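Ticket 835: Specimen scale wrong after import into Drellari
Status: Resolved
Assigned to: Shayne Pryor
Last updated: February, 4:10 p.m.

Reported by the fossil prep lab at Norninier. Surface scans of a hadrosaur jaw open in Drellari at the wrong size. Tooth row should measure 148 mm. Software reports 3,759.2 mm. Mesh shape is correct and no faces are missing.
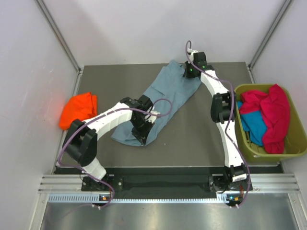 Checked the import log. Drellari read the file units as inches. The ratio of reported to true length is 25.4, which matches. Files exported before the scanner update open at the correct size.

Re-exported the jaw with units set to millimeters by hand. Tooth row now reads 148 mm. Repeated with a rib fragment measured by caliper at 71 mm. Same result.

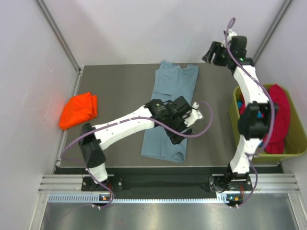 The update had cleared the units field in the Kuson export profile. Restored the field and saved the profile as default. Three meshes already in the Sutcliffe collection folder had the wrong scale and were replaced. Landmark files made from those meshes must be redone, as the coordinates do not rescale on their own.

Closed after the lab confirmed the new measurements.

Related tickets
Texture missing on skull scans
Landmark export drops last point
Catalog number not saved with mesh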